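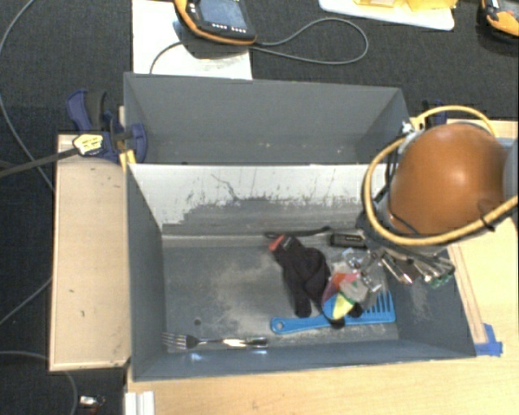
2 min read

Drudeo, a publisher of English grammar workbooks based in Dorkstead, will release a new course on articles in September, and it makes no promise that anyone will master "a" and "the" in a weekend. The company doubts such promises, including a few it has printed on its own covers. Most courses teach that "a" comes first and "the" comes second: there is a bin, the bin is gray, the bin has two compartments. That much is easy. Learners then ask why we say "the floor of the bin" when no floor has been mentioned yet, and the usual workbook has little to say to them.

The course, called Hulisitz, has 9 units and over 3000 practice sentences. Drudeo does not claim that a large number of sentences makes a good course. Its last title had plenty of them, and many readers still wrote "I went to the home" at the end of it.

Units deal with first mention, things known to both speakers, place names, meals, illnesses and fixed phrases. Rules that work only part of the time are marked as such. Drudeo left out the color-coded charts found in its older books, as it has seen no good proof that they help.

A trial edition was used by 111 adult learners at the Araújo evening school. Drudeo is not publishing their scores. The group was small, there was no second group to compare it with, and people who sign up for grammar classes at night tend to improve whatever book they are given.

The first printing is 1000 copies. Teachers may ask Drudeo for a sample unit before they order, and the company suggests that they do.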